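**Matte or lustre for a first exhibition?**

**zuzana_mikus** · 2018-12-09

Hello everyone, long-time reader and very occasional poster. I've been offered a wall at the Haden gallery in Skonddale (the little one above the bakery, if you know it) and I'm in a terrible muddle over paper. It's a series of my grandmother's street, all black and white, all shot on film and scanned at home over one very long November. I've had two test prints done, one on matte cotton rag and one on lustre, and every morning I like a different one! The blacks on the lustre are gorgeous and deep, but the matte feels like something you'd want to hold. Which would you go with, and would you put glass over it?

**kubicek_v**

Congratulations, Zuzana, that's lovely news. Matte, without a moment's hesitation. I've shown in that room and the windows run right down one side, so anything with a sheen turns into a mirror by mid-afternoon. Yes, you lose a bit of depth in the blacks, but your eye settles after a minute and then you stop noticing.

**Yolandi S**

I'm going to disagree with Vratislav, fondly as ever. A matte print behind ordinary glass gives you the weak blacks *and* the reflections, so you've paid for the nice paper and hidden it. If she's glazing, lustre every time. If she's leaving them bare, then fine, matte, but somebody will put a thumb on one at the opening. They always do.

**kubicek_v**

People at my opening were perfectly well behaved, Yolandi! One small child excepted.

**jcierny**

Has anyone priced the non-reflective glass lately? Vondráček quoted me $65 a sheet at a fairly modest size, and I had to go and sit in the car for a bit. Beautiful stuff, mind you. I'd do the best few in that and leave the rest unglazed, though I know some folks hate a mixed hang. 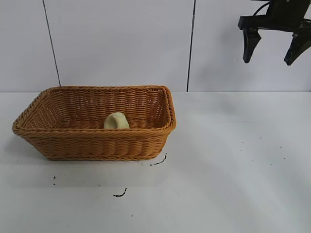 Going back to the paper, I'd ask your printer for a proper profile before you judge either one. My first matte tests looked like dishwater and I blamed the paper for weeks, grumbling to anyone who'd listen, when I'd been sending the files over with the wrong settings the whole time. Second go, same paper, and the shadows had all sorts in them.

**Yolandi S**

Good point about the profile, Juraj. I still say a mixed hang looks like you ran out of money, sorry!

**B. Kopecký**

Some of us did run out of money, Yolandi. My last show cost me more than $2523 by the time the framer was finished, and I sold one print, to my cousin.

Zuzana, take both tests up to Haden at the hour the show will be busiest, lean them on the wall and walk back and forth. Ten minutes of that will tell you more than the lot of us.

**zuzana_mikus**

Oh, you're all so kind, thank you. I'll ring the gallery and see if they'll let me in with the prints. Juraj, I have a horrible feeling I didn't use a profile at all, so I'm off to email the printer. Does anyone know if Proninel corner mounts are safe for cotton rag?

**jcierny**

I've used them on rag for years with no trouble. Just don't buy the small size, they slip.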